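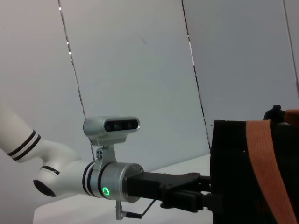

Issue 40, page 30

Workshop tips: comparing grippers on soft goods

Most gripper tests use blocks, cans and bottles. Those are worth doing, but they say little about how a gripper will manage a bag. A bag has a side wall that gives, straps that get in the way, and a weight that shifts when it leaves the table. The notes that follow come from bench trials of two parallel-type grippers, the Grekden and the Revcombe, on the same white arm with the same bracket-mounted sensor above the wrist.

Choose the grasp point first

A filled bag can be taken by the handle, by the top edge or by the side wall. Test all three and record them separately. Handle grasps score well with almost any finger, so an average over all three hides the differences. For a side grasp, bring the gripper in level and put one finger across the front of the bag, clear of the strap. A fingertip that lands half on webbing and half on cloth will twist as it closes.

Dark on dark

A black fingertip over a black bag is hard to pick out, for the operator and for the software. Before blaming the controller for a poor approach, try the same move on a light bag. If the light bag works, the fault is in the seeing. Two fixes cost very little:
- a band of matte white tape on the outer face of each finger, well back from the pad
- a lamp placed to one side, low enough to throw an edge shadow

A colored strap is a useful landmark. Orange-brown webbing shows up well against black and can be used to set the starting pose by eye.

Cable routing

Leave enough slack between the wrist connector and the gripper body for the full wrist turn, and no more. A cable that climbs from the plug to the underside of the gripper can catch on a handle when the arm comes in low. Turn the wrist through its whole range by hand at slow speed before the first run. Tie the cable at the gripper end only. A second tie at the flange puts the bend at the plug.

Sensor height

The view from a sensor above the wrist changes when a longer gripper is fitted. Measure from the mounting plate to the fingertips for each gripper, enter the new tool length, and repeat the camera calibration. The Dhillon controller keeps the old value after a restart unless the tool file is saved under a new name.

Load and speed

Start with a bag of 520 grams. Run 30 lifts with each gripper, then go to 2,000 grams and run 30 more. Keep the speed at 40 percent throughout. Write down slips and drops in separate columns. The Grekden slipped more on the heavy bag but let go cleanly. The Revcombe held better and tended to drag cloth with it on release. Gravport pads fit both sets of fingers and reduced the dragging; they pick up lint and need wiping with a damp cloth between sets.

Loose threads

Trim them before the run. A thread pulled into a finger pivot will stiffen the motion, and the controller may read this as contact.

Notes by Benedicta Bawa. Tool length section corrected 8/23/25. The November issue covers suction cups on coated fabric.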